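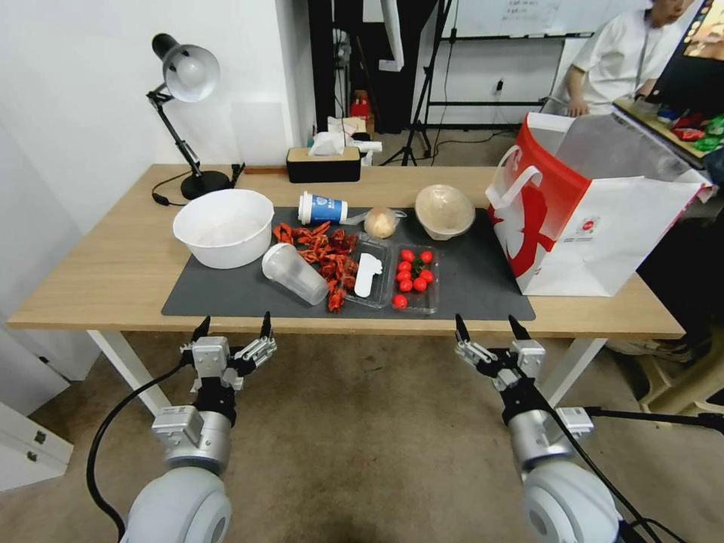

## Budget for the table before you budget for the arms

Every September I read the equipment requests for our group, and every September the robot line is the tidiest one on the sheet. It has a supplier, a part number and a price that somebody has checked twice. Under it sits a line called "misc.," and that is where the money goes wrong.

Take a table-clearing task. Two arms with parallel grippers are bought once. The crayfish are bought again and again. So are the cherry tomatoes, the paper cups, the clear plastic containers and the tissues. Food goes bad, clamshells crack, and a cup that has been squeezed enough times stops behaving like a cup. Last year Florian Pichon put in for 40 sessions of this kind of work and gave the props a budget of zero, on the theory that the kitchen would supply them. The kitchen did not. We ended up spending 3,721 euros on groceries, mats, bags and replacement fingertips, none of it approved ahead of time.

I don't blame Florian. The forms we use come from the Brultar project, which moved metal blocks between fixtures. A metal block lasts for years. Nobody at Brultar needed a line for onions.

My view is that a lab should settle the task list first, write down what each task uses up, and only then decide how many arms it can afford to run. If that means one pair this year where we wanted two, fine. A second pair that sits idle in spring for want of supplies is a worse purchase than a full year of work on the first.

Baptiste Tanguy disagrees, and his argument deserves a fair hearing. Capital money is hard to get and it expires. Supply money can be scraped together later from other accounts. Buy the hardware while you can, he says, and worry about tomatoes in the spring. He is right about how our funding works. But scraping takes time, and the time belongs to people like Ottilie Pichler, who spent much of last winter filing receipts when she was hired to write control software.

There is also the matter of spares. I would hold 1,000 euros for fingertips and cables and another 3,000 for one unplanned repair per year. Clinine quoted us a service plan that covers the arms but leaves out anything that touches the work. Fingertips touch the work. So do the mats, and shellfish is hard on both.

Then there is cleanup — an hour at the end of each food session, and longer if sauce is involved. It should be in the plan as paid time, under its own heading, with a name next to it.

The new requests are due at the end of the month. I have asked Timothée Bodin to split "misc." into four lines: food, containers, wear parts and cleaning. He has sent me a draft, and the food line is already bigger than he expected.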